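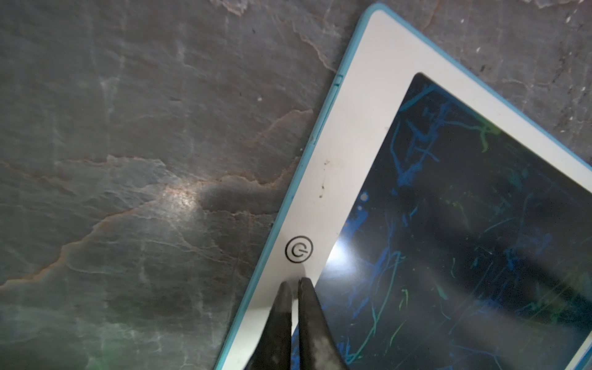 Fingertip wear is the fault Eun-ji Song checks for first when the Clurneo cell starts missing its targets. Song maintains the single-arm manipulation cell at Flesten's Nokbridge workshop, a job she took over from Jong-dae Ko, who built the original fixture and still handles the wiring. The wrist camera sits behind a black two-fingered gripper, and its view is the one she uses for most of her checks. With the nearly closed tips just below the power symbol on a child's LCD writing tablet, the tapered shape of the fingers is easy to compare from side to side. "I want both tips meeting on the same line," she says. "If one leads the other, the leading one does all the pressing, and it wears faster from then on."

The check is done at 9 in the morning, with the arm warmed up. Song runs it through 50 open-and-close cycles in free air, then closes the fingers on a steel gauge pin and reads the reported width. She allows a drift of 3 hundredths of a millimeter from the logged value. Past that, the fingers come off.

"People go straight to recalibrating the camera," Song says. "Then they have a good calibration against a bent finger, and they have to do it again."

Each finger is held by two screws and a dowel. Ko specified the dowels after an early series of fingers shifted under side load. "The screws were never meant to locate anything," he says. "They clamp. The dowel locates." He cleans the mating face with alcohol and a lint-free cloth, and he wants the screws tightened in turns, never one fully and then the other.

Dust is the more routine problem. Stone sheds grit, Song says, and the matte finger surfaces hold on to it. She wipes the fingers at every shift change and brushes out the slide with the gripper open. Compressed air is not allowed near the slide – Ko found it drove the particles under the wiper.

Glossy screens give her a different sort of trouble. A lamp reflection can wash out a patch of the image, and it moves as the wrist moves. Her answer is to fix the exposure by hand and shift the lamp before touching any software setting. The lamp bracket, a Bouzid part, has seven detents, and the position in use is written on the cell door.

The cable is next. It runs along the forearm and flexes at the wrist, and Ko replaces it every August whether or not it has shown a fault. He would like a longer service loop at the last joint. Song has asked him to leave the routing alone until the spare arm is in.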